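Lists > Flakinton Home Bakers > Archive > May > Starter & Levain
4 min read
9 replies

Re: [flakinton-bakers] Rye starter gone sluggish, and the Pandell flour
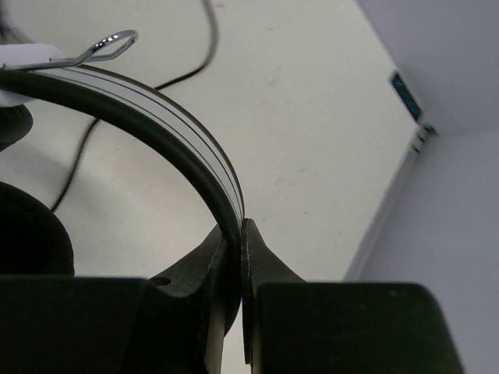 Hello Vidar, and hello to everybody else who wrote in about this,

I was so glad to see your message, because I went through the very same thing a couple of winters ago and I remember how discouraging it was to lift the lid every morning and find that gray, sulky paste looking back at me. So please don't throw it out yet! I have quoted the part I want to answer.

Vidar Skjelbred wrote:
> I have kept this rye starter for years and it has always
> doubled by lunch. Since I opened the new bag of Pandell
> whole rye it barely moves, and it smells sharp, a bit like
> nail polish. I feed it once a day, 30 grams of starter, 30
> of flour, 30 of water. The kitchen is the same as ever. Is
> it the flour? Should I start over? I have promised two
> loaves for my sister's housewarming and I am getting
> nervous.

First, the smell. Nail polish in my experience means hungry, and it can come on quickly when the weather turns. You say the kitchen is the same as ever, and maybe it is, but in May mine gets the afternoon sun right across the counter where the jar lives, and what was a perfectly good feeding schedule in March leaves the poor thing starving by suppertime. I would put a thermometer next to the jar for one full day before blaming anybody's flour.

Second, the flour. I have been through several bags of the Pandell and I like it, though I do find it drinks more than the Enriquez I used to buy. If you keep the water the same you end up with something closer to clay than batter, and a stiff rye starter will rise more slowly and crack on top instead of doming. You may be looking at a starter that is working away quite happily inside and just can't show it. Try it a little looser, so that it drops off the spoon in a lump with some encouragement. I go by feel on this and my feel is not always right - my husband will tell you about the Easter loaves - but it's an easy thing to try.

What I would do, if it were my jar, is move to two feedings a day for a few days and carry over much less of the old stuff. Take a teaspoon of starter, then your usual 30 grams of flour, and a bit more water than flour. Use a clean jar each time. Put it somewhere steady and leave it alone, which is the part I have never been any good at. Mine came back on the third day, and by the fifth it was pushing the lid up.

As for the two loaves, I'd bake one for yourselves before the party so you know where you stand. I make mine with 35 percent rye and the rest bread flour while a starter is getting its strength back, and save the full rye for later on. It is forgiving, it slices nicely the next day, and your sister's guests will eat it with butter and ask for more. If you really want the dark loaf, a pinch of dry yeast in the final dough is no sin. My grandmother did it all her life and she was very strict about most things.

Somebody asked further up the thread about caraway. I toast mine in a dry pan and crush half of it, and I put it in the soaker the night before along with the cracked rye and the salt. Left whole and raw it seems to sit there doing nothing until you bite one. Fennel is lovely too, but go easy.

I should also mention that I have a spare jar of my own rye starter going, the one I was given when we lived over in Zinlow, and anyone who would like a spoonful is welcome to it. It dries well too, smeared thin on parchment and crumbled up, so I can put some in an envelope if you are too far away to stop by. Just write to me off the list with your address.

Vidar, do let us know how it goes, and tell us what the thermometer says. And please give your sister my good wishes for the new house!

Warmly,
Helge Grønli

Share this message: 0 shares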